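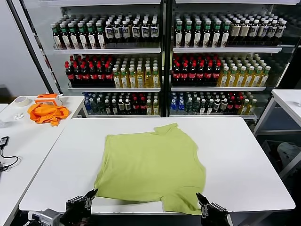

## 3. Planning your budget and floor space

Before you order a single arm, spend an afternoon with a tape measure and a spreadsheet. It's the best afternoon of the whole project! The Jarnia two-arm folding kit comes with everything on the packing list in Section 2, but it doesn't come with tables, and tables are where most first budgets go wrong. A T-shirt lying flat on a work table can reach right to the front edge, with a gripper waiting on each side of it, so size the top for the garment when it's spread out, long before it becomes a neat little square. Then add side tables for whatever you want kept off the work surface.

### 3.1 Measure first

1. Lay your largest garment flat on the floor and smooth out the sleeves. Write down the width and the length.
2. Add the clearance shown on the Jarnia base drawing to all four sides.
3. Mark the result on the floor with masking tape. Walk around it. Open any nearby doors.
4. Mark your side tables the same way. Leave a gap wide enough for a person carrying a full tote.
5. Check the distance to the nearest outlet and write that down too. You'll need it in 3.3.

**Note:** Shelving can stay where it is behind the work area as long as it falls outside the full reach of both arms. Reach is measured from the shoulder joint to the fingertips, with the gripper fitted. People forget the gripper all the time, and it adds more than you'd think.

### 3.2 Choose the grippers

This is the fun part. Parallel fingers are the standard choice for cloth, and both the Vadavero and the Partanen sets bolt straight onto the Jarnia wrist plate.

- **Vadavero set:** $511 per pair. Pads included. A good place to start if you mostly fold cotton tees and towels.
- **Partanen set:** priced on request. Ask for the pad sample card, and try every pad on your own fabric before you decide.

Budget for one pair per arm and one spare set of pads. Pads wear, and a worn pad will let a thin cotton slip long before it looks bad to the eye.

**Caution:** Never test pad grip with your own fingers between the jaws, even with the arm in hold mode. Use a scrap of cloth.

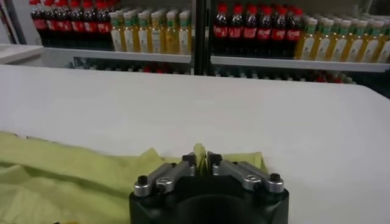

Zeeshan Lodhi wrote to us after his first month to say he wished he had bought the second set of pads up front, as he lost most of a week in February waiting on a reorder that cost less than lunch. He also asked us to print the pad part number somewhere easier to find, and we have: it's now on the inside cover, next to the fuse rating.

### 3.3 Build the budget

Work through these in order. Each line depends on the one before it.

1. Enter the kit price from your quote. The bench version with 2 arms is $2878.
2. Add grippers. For two Vadavero pairs, that's $1022.
3. Add tables. A plain, flat, light-colored top works great with the supplied cameras. Skip anything glossy.
4. Add power. If the outlet you noted in 3.1 is farther away than the supplied cord will reach, get a price from an electrician. Do not plan on an extension cord.
5. Add the Flendov controller license if you want to record and replay your own folds. The first seat comes with the kit. Extra seats are billed by the year.
6. Add 16 hours of staff time for set-up and practice. Put a real hourly rate on it so it shows up in the total.

**Note:** Shipping is quoted separately for the arms and for the base, and they may arrive on different trucks. Ask for both figures in writing.

### 3.4 Before you send the order

- [ ] Floor marked and walked
- [ ] Table height matches the base drawing
- [ ] Gripper pads tried on your own fabric
- [ ] Spare pads on the order
- [ ] Emergency stop location picked, within reach of the operator's chair
- [ ] Two or three bright, cheap T-shirts set aside for practice

Don't skip the last one! Strong colors stand out beautifully against a white top, and you'll want shirts you don't mind folding a few hundred times.

When every box is checked, send the order form with your floor sketch attached and go on to Section 4, Unpacking the Base.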